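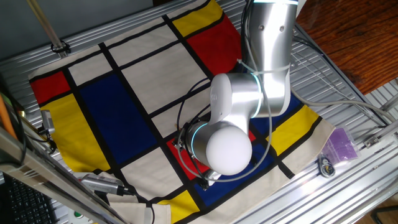

Lab visit: Hernetti manipulation group, Brestport

The group in Brestport opened its robot hall to outside visitors on Wednesday, June 2, 2021. Our party was taken through by Xinyi Shi, who runs the data side, and Janka Havlíček, who wrote most of the control code. The visit lasted two hours, of which the first was spent on slides.

The method under study is called Winis. A policy is trained on demonstrations given by a human operator and then corrected by short interventions while it runs. Only the corrected segments, plus a fixed margin before each, are added to the training set for the next round. Havlíček gave the size of the current set as 3,762 segments, collected over 3 rounds. The baseline, an older pipeline named Pešek, retrains on whole episodes.

The result of interest concerns backgrounds. Policies trained over a plain surface lost accuracy when a strongly patterned cloth was laid on the table. Shi's explanation is that the vision encoder had been using the table as a cheap position cue. Winis recovered most of the loss after 400 corrected segments on patterned cloth. Pešek needed 600 full episodes to reach the same level, at a much higher cost in operator time.
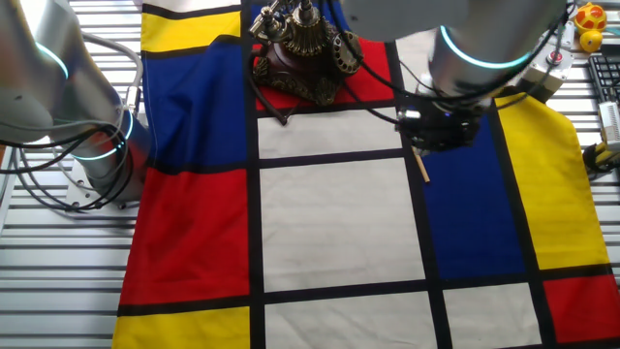
Two-arm cell with patterned cloth, rotary telephone and a stick held in the right-hand gripper.

Thin tools came up in the questions. A small error in the estimated grasp angle grows along the length of a stick, and the wrist pose alone does not show it. The group currently estimates the tip position from the camera image at every control step. Havlíček considers this the weakest part of the system, particularly when the tip passes over a dark line in the print.

Two points were left open. Margin length was set by hand and has not been varied. All corrections so far came from the same two operators, and a test with new ones is planned for later in June.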